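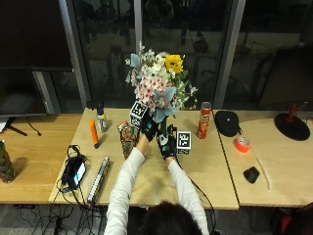 The last climb before Orkley was the one Suryani Tuhumury had been afraid of since July. On the map it was only a thin line with many turns. Under her wheels it was loose stone, and every stone seemed to move a little when she looked at it.

She shifted down, and then there was nothing left to shift. Her brother had warned her about this. "You will walk there," he told her in the kitchen, while he was cleaning her chain with an old toothbrush. "Everybody walks there. It is not a shame."

She did not want to walk.

At the fourth turn a man with the number 39 on his handlebar was sitting on the grass and eating a sandwich. "Two more," he said.

"Two kilometers?"

"Two turns."

She did not believe him, but it was kind, and she pushed harder. Her back wheel slipped, caught, slipped again. She put her weight forward, the way she had practiced on the hill behind the school in Zultutia, where the neighbors' dog always ran beside her and barked until she was at the top.

There were eight more turns. She was angry with the man for six of them.

Then the trees opened and the wind came, cold and smelling of sheep. Far down she could see the lake and the white tents at the finish. She took one foot out of the pedal and stood still, breathing with her mouth open.

The man arrived behind her - walking, with his bicycle on his shoulder.

"I lied," he said.

"I know," she said, and gave him her water.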